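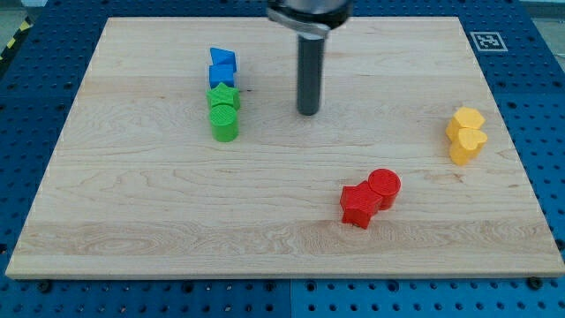
So I'd been ship's steward on the Pelelus for seven months when Captain Quiambao decided we were going to make first contact, and that I was going to do the sandwiches.

I should say the Pelelus wasn't built for first contact. She was built to haul fertiliser between Vadport and the outer moons, and on a warm day in the lower corridors you could still tell. But the fleet was short of hulls that year, so somebody painted a stripe down her side, bolted on a sensor dish and gave command to Rommel Quiambao, who had been running the parking at Vadport and had opinions about discipline. He made us salute the lift. (The lift had once been used by an admiral.)

Anyway, the Clorkance. We picked them up in December, just past the Danko buoy, one enormous grey ship sitting there with all its lights off. The captain stood up, tugged his tunic down over his belly and said, "Open a channel," in the voice he practised in the shower. I know he practised it because my bunk shared a wall.

"It's already open, sir," said Miroslava Štěpánek, our comms officer. "It's been open since breakfast. They've heard you do the crossword."

There was a bit of a silence on the bridge.

The translator spat out their greeting a line at a time, and it went on for ages. There were nearly 500 clauses, mostly about their grandmothers. Then, at the bottom, a question. Miroslava read it twice and took her earpiece out.

"They want to know who's in charge of the food."

Everyone looked at me! I was only up there to collect the mugs.

The captain wasn't having it. He explained to the Clorkance that he was in charge of everything, food included, under Regulation 1704, and he recited the regulation – all of it, with the footnotes. When he finished, the grey ship turned on one light. Then it turned it off again.

"They say that's lovely," said Miroslava, "and could they please have the one with the mugs."

I went over in the little shuttle with two trays of egg and lettuce on my lap and Miroslava driving, which she did with her knees while she ate a third of the egg ones. I was so nervous I'd cut all the crusts off and then packed the crusts as well, in a separate tub, in case it was rude not to.

The airlock opened on a long, dim room full of tall folk in what I can only call dressing gowns. The nearest one bent down, had a good sniff at the sandwiches and went straight past them to the tub. It ate a crust. It closed all its eyes. Then it made a noise like a kettle, and the rest of them came shuffling up behind it in the neatest queue I've ever seen.

"What's it saying?" I whispered.

Miroslava fiddled with the translator. "It says you cook like its grandmother."

"Is that good?"

"Well, there were a lot of clauses about her. I skimmed."

My wrist unit buzzed. It was the captain, wanting to know whether they'd surrendered yet, and whether there were any egg ones left. I told him the talks were at a delicate stage and passed the tub along.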